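Chapter 11
Installment Credit at the Point of Sale

Key terms: deferred payment, merchant discount, finance charge, late fee, charge-off

A store that lets a buyer pay over time has made two sales. The first is the sale of the goods. The second is the sale of credit, and it has its own price, costs, and risk of loss. This chapter treats the second sale separately and shows how it appears in the accounts of the store, the lender, and the buyer.

In most current plans the store does not carry the debt. A lender pays the store at once, less a merchant discount, and collects the installments from the buyer. Suppose Femton, a furniture retailer, sells a lamp for $125 under a four-payment plan. If the discount is four percent, Femton receives $120 and the lender keeps $5, whether or not the buyer pays any interest.

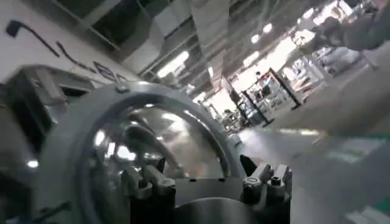 Figure 11.1 Ring-shaped housing with a rounded outer rim.

The buyer's cost depends on the terms. A plan with no finance charge may still carry a late fee — a fixed amount that weighs most heavily on small purchases. Section 11.2 converts such fees to an annual rate so that plans of different lengths can be compared.

Section 11.3 turns to the lender's losses. Missed payments are recorded by age, and accounts past a set limit are charged off. The Sheehan case at the end of the chapter supplies payment records for 23 accounts, which are used in Problems 6 through 15.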